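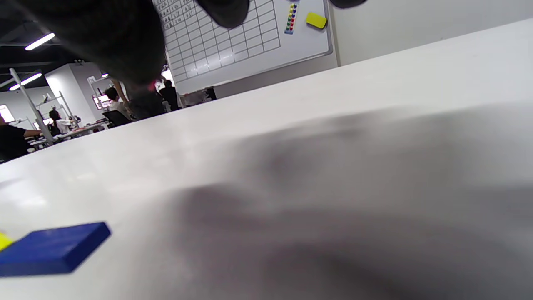

Work and Automation, Unit 4
What changes for people when part of the job is automated
Handout prepared by Kumudini Dewan. Read before the seminar.

1. Tasks and jobs

A job is a bundle of tasks. When a firm says it has automated a job, it has nearly always automated some of the tasks in it and left the rest with the same people. The first thing to do with any case is to write down the tasks before and after, and see who holds each one.

The case for this unit is Noluda, a firm that packs spare parts for kitchen equipment. It had 45 people on the packing floor when it put in two robot arms, supplied by Ultik. The arms pick small parts from trays and place them in boxes. Everything else on the floor is still done by hand.

2. What the packers did before

Picking, placing, counting, checking for damage, sealing, labelling. A packer did all of these in a shift of 8 hours and moved between them as needed. Rory Cairns, a packer at the time, described picking as the dull part but also the part where you could talk to the person next to you.

3. What they do now

Picking of small parts has gone to the arms. In its place there are tasks that did not exist before:
- filling trays so that parts lie where the arm can reach them
- clearing a stop, for example when a part slips out of the gripper
- showing the system new parts, by picking them up with a hand-held gripper while a camera records
- writing down faults for the supplier

Note the third item. The skill of the packer is being used as training material. At Noluda this work was paid at the normal packing rate for the first year. Precious Adams, who spoke for the packers, argued that it was closer to teaching and should be paid as such. A higher rate was agreed in September, but only for hours spent recording.

4. Pace and control

Before, the packer set the pace within a daily target. Now the arm sets it for anyone filling trays. Two effects were reported in the staff interviews:
a) fewer short pauses, and more tiredness at the end of a shift
b) less lifting and fewer sore wrists

Both can be true of the same person. Do not add them up into a single 'better' or 'worse' – keep them apart in your notes.

5. Numbers employed

After the change there were 40 people on the floor. No one was dismissed; five left and were not replaced. Compare this with the Khondokar case in Unit 3, where posts were cut first and the machines came later.

For the seminar

Read the interview with Nimal Navaratnam (shift lead) and mark each place where he speaks of 'helping' the arm. Who is helping whom, and who is paid for it? Bring a task list for a job you have done yourself, one page at most.

Questions about the reading go to Ultan Lenihan.

This site uses cookies to remember your settings. Accept all | Manage cookies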